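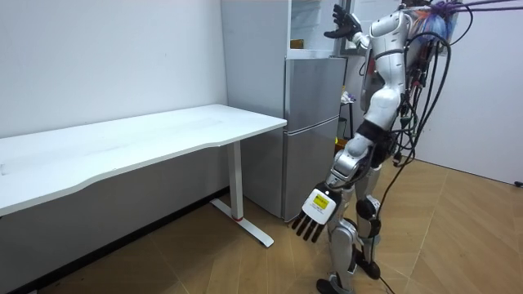 Pallavi Bhatt

Section 2: Setting up your Sostent family journal

Before you settle down with the children and the felt tips, do please read this section through once on your own. It won't take longer than a cup of tea, and the first evening goes much more smoothly when at least one grown-up knows what comes next. You should have the journal itself, the box of 100 prompt cards, the cloth bookmark and a sheet of stickers. If the cards are missing, write to us and mention part 846, and we'll post you a new box.

Choosing your time and place

1. Pick a time of day when nobody is hungry or hunting for a shoe. After supper suits many families, and so does the quiet bit before bath time.

2. Choose somewhere the journal can live. A low shelf is lovely, as the children can fetch it themselves and feel that it belongs to them too.

3. Agree how long you'll sit for. Ten minutes is plenty to begin with, and you can always carry on if everyone is enjoying it — but do stop while it's still fun.

Note: If you have two children of very different ages, you may like to give the younger one a turn first. Waiting is hard work when you are four!
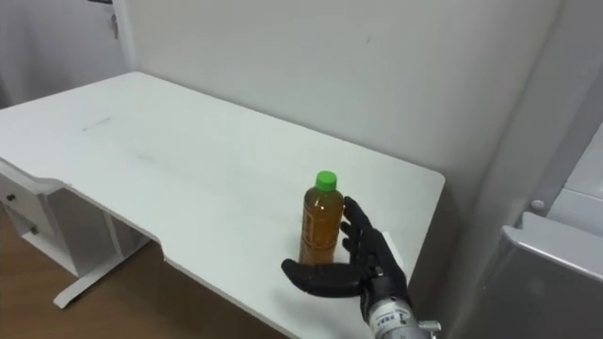 Lena Pawlak wrote in to say that her eldest flatly refused to write a word for the first fortnight, and would only draw. Should she have insisted? Please don't, is our answer. Drawing counts, and so does telling a grown-up what to put down, spelling and all left to the grown-up.

Filling in the first page

4. Open the journal at the page marked "Who we are" and let each person put their name in, however wobbly. Grown-ups sign as well.

5. Shuffle the prompt cards and ask the youngest to draw one. Read it aloud slowly. If it falls flat (some of them will, depending on the day you've had), put it at the bottom of the pile and draw another.

6. Answer it yourself first, and answer it properly. When the card says "Something I found hard today", a real answer about the queue at the post office or the email you kept putting off tells a child that this is a safe sort of thing to mention.
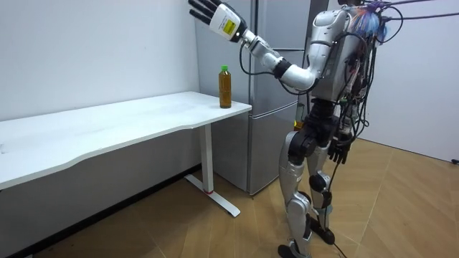 7. Write down what your child says in their own words. It's tempting to tidy up the grammar, and I have done it myself, but the funny phrases are what you'll treasure when you read it all back in November.

8. Put the date in the corner and let someone choose a sticker. Stickers are for turning up, so everybody at the table gets one.

Caution: Please don't use the journal to settle an argument or bring up a telling-off from earlier in the day. Children notice very quickly, and it can take weeks to win them back.

Caution: The sticker sheet is not suitable for children who still put things in their mouths.

If you miss an evening

9. Simply turn to the next clean page. There's no need to fill in the gap or leave it blank as a reminder.

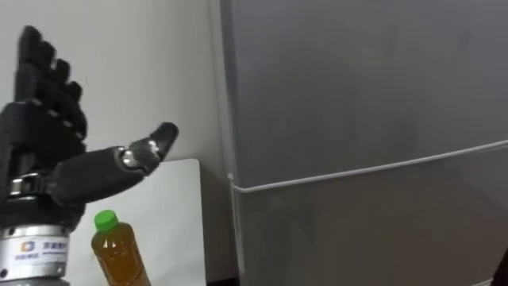
10. If you've missed a good long stretch, start again with one of the yellow-edged cards, which are the silly ones. "What would our house say if it could talk?" has rescued many an evening.

Note: Spare pages and a large-print set of cards are listed in Section 5.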